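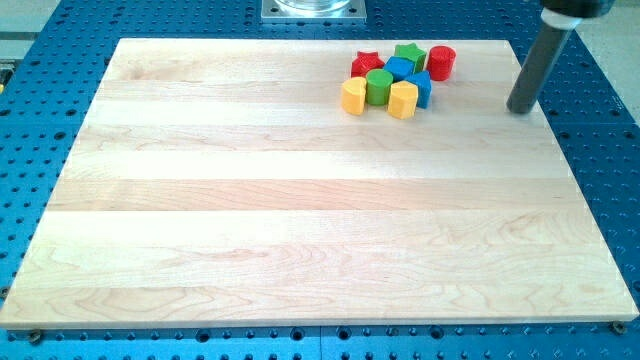
Laimutė Sepp asked whether a failed attempt should ever be kept, and the reply from the hosts at Lolholm was that it should, provided it is labelled as one.

The question set the tone for the delegation's visit to the Lekano manipulation laboratory on 21/05/2025. Members were received by Norbert Gál and shown the station at which examples are gathered for the pushing study. Coloured plastic shape blocks are placed on a maple board fixed to a perforated blue table, and the arm works above them with a plain rod. An operator guides each movement by hand controller, and the arm's positions are recorded together with the camera view and a short written instruction.

Mr. Gál advised that the current program comprises 399 recorded sessions, of which 33 have been set aside for evaluation. Each session contains more than 100 separate pushes. Operators change over after nine sessions so that no single person's habits colour the collection.

Discussion then turned to labelling. Siiri Hunt enquired how differences in wording between operators are handled. The laboratory retains the original wording and does not standardize it.

A second visit is proposed for October, when the Hendilico station is due to open.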